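4.2 What a household manipulation protocol should fix in advance

Most of the guidance we reviewed treats the kitchen as a room with a known shape and a known amount of clutter. Ridska, the most widely copied of the draft protocols we looked at, asks for a "representative domestic worktop" and leaves it there. We are not convinced that two labs reading those words would build the same worktop, or that either would know how far apart they were. A success rate from one counter is then set beside a success rate from another, and the difference is credited to the policy.

Our own reading of good practice is narrower. We hold that a protocol should state which objects may stand near the work area, where each camera sits relative to the board, and what the arm must do before it comes within reach of glass or a mains appliance. Orakzai covers the second of these well. Hitodo covers the third, but only for fixed arms working alone. Neither says much about the first. The layout in Figure 8 is the one we used to test the wording of our rules, and it was chosen to be awkward to describe.

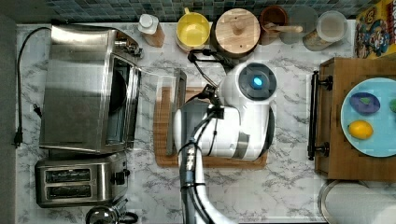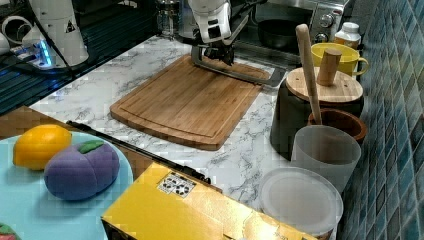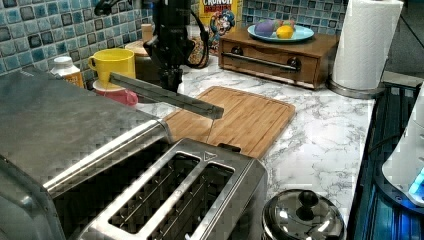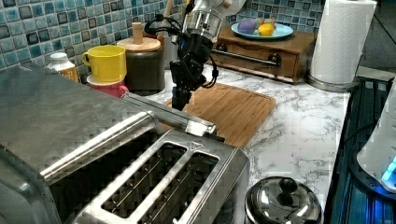
Figure 8. The counter layout from four viewpoints. A cutting board lies in the work area in every view.

Driltesness Group, Department of Mechanical Engineering

The viewpoints matter more than the published rules allow. From directly above, the board is easy to find and most of the counter can be checked against a written list. From low down behind the toaster, the near part of the board is hidden, and a reviewer given only that view could not confirm that the area was clear. We would therefore reject any safety check that rests on a single camera, however good its resolution. Ridska permits this at present. We think that is a mistake, and a fairly obvious one.

We are also doubtful about the habit of calling produce "food" in reports when it is play food. A soft toy lemon does not roll, bruise or slip as a real one does. The substitution is sensible and we make it ourselves, but it should be declared in the main text. Of the reports that we could check against their own figures, several did not mention it at all.

The same goes for trial counts. Our runs were logged in two blocks of 1000 attempts each. In 520 of the attempts in the first block, the person resetting the counter had to make a judgment that the protocol did not cover – whether a cup had been put back close enough to its mark, for instance, or whether a lid left near the board counted as an obstacle. We do not claim that these judgments changed the outcome. We simply cannot rule it out, and neither can anyone else using the same wording.

A longer rulebook is a poor answer to this. Staff skip long checklists by the second week, and ours were no exception. What we propose instead is a short reset sheet with a reference photograph from each camera, kept with the data and released alongside it. Where a reset departs from the photographs, the departure is recorded and the run is kept. Dropping such runs after the fact, as Hitodo allows, favours whoever does the dropping.

It may be objected that real kitchens are not reset to match a photograph. We agree, and would add that no protocol discussed in this section measures performance in real kitchens. They measure performance on a prepared counter, and their reported results should be labelled that way until someone shows that the one predicts the other.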